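Wardrobe helpers wanted, Clinska community theater. Spring show runs in March and we are behind on costumes already.

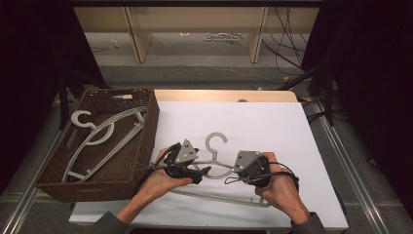
We need people who can sew a straight hem, or iron, or just sort. Everything gets sized and tagged before it goes on the rail. Gray plastic hangers like this one are for the chorus, please dont mix them with the leads' wooden ones.

Two evenings a week, 2 hours each. Unpaid — but free tickets and supper.

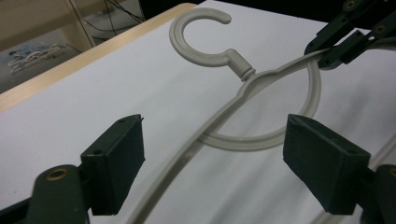 No experience needed for tagging. Sewers, bring your own scissors if you're fussy about them.
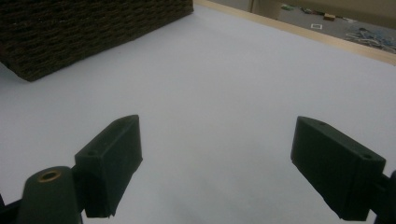 Callboard No. 179

Also wanted: one person with a van for fabric pickups. Gas paid.

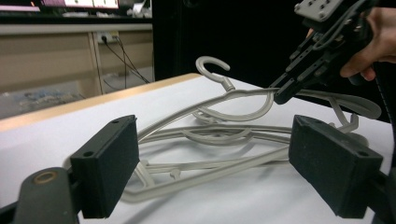

Names to Theano Sarantis or Mared Kneath at the box office by 18/09/2021. Say wich evenings you can do.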